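Collecting examples, third month

Monday, December 2, 2024

I promised to write again when the second round of recording was finished. It is not finished, but I am at home with a cold and have time, so I will write now and correct it later if necessary.

For those who did not read my October post: I work in a small team which is teaching a robot to pick up curved body panels and put them down again somewhere useful. We do not program the movement. We guide the arm through the job by hand control, many times, and the learning system tries to find what is common in all these attempts. My part is to make the attempts. It sounds simple when I explain it to my parents.

The project is called Sestance inside the company. I did not choose the name. The software which stores the recordings is called Ngui, and most of my bad words this autumn were for Ngui.

In the first round we made 62 recordings on the white panels. I was proud of them, because they were clean. The arm came from the same side, at the same speed, and the fingers closed on the same part of the rim. Kamrul Nanayakkara looked through them one evening and told me that I had recorded one example 62 times. I was a little offended. Then we trained on them, and when the panel was turned by the width of my palm, the robot went with great confidence to the place where the panel used to be.

So the second round has other rules. Before each recording I must change the starting position of the panel, and I must not arrange it nicely. I must also keep the recordings where I hesitate, if the hesitation ends in a good grip. This was difficult for me to accept. I wanted to delete every one where I stopped in the air to think. Kamrul says the system should also see how a person gets out of a small mistake, and after some weeks I believe him, at least for small mistakes. 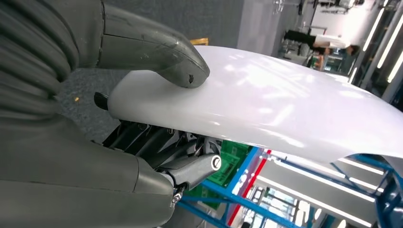

The most difficult thing with a glossy surface is the light. Our ceiling has long fluorescent tubes, and they appear on the panel as bright stripes which travel when the arm turns. To my eyes it is only shine. To the system, a bright stripe can look very much like an edge, and in the early tests it wanted to grip the reflection. We discussed covering the lamps. In the end we decided to leave them and record more, because the place where the robot must work later will also have lamps. I now record at different hours, and on some days with one row of tubes switched off -- my colleagues who are soldering do not love me on those days.

The grip itself also needed some thinking. If one finger presses on top and the lower part of the hand supports from underneath, the panel is held well, but the person who is guiding cannot feel how strong the pressure is. In the beginning I pressed too much. We broke nothing, but I did not like the sound. Now I watch the force number on the screen and try to stop closing at the same value, and I write in the notes when I went over it. The notes are long. I think Kamrul is the only one who reads them.

About Ngui: it cuts a recording into parts of 30 seconds, and if the network is slow, one part can be lost without any warning. I discovered this only when I compared the lengths by hand. From one week's work I had to throw away 3 recordings with a hole in the middle. It is not many, but they were all from the difficult starting positions, of course. I have since written a small script which checks the lengths every evening, and if somebody else is using Ngui and wants it, please write to me.

At this moment we have 38 accepted recordings in the second round. It is fewer than in the first one and it took twice as long. The first training on them was running when I left on Friday, so I cannot tell you the result yet.

Two people asked me in the comments which control handle we use. It is a Trarnodik, the older model with the stiff trigger. After two hours my index finger hurts, so I change hands, and then my recordings become worse. I have not decided if these left-hand ones should count. If you have experience with this, I would be glad to read it.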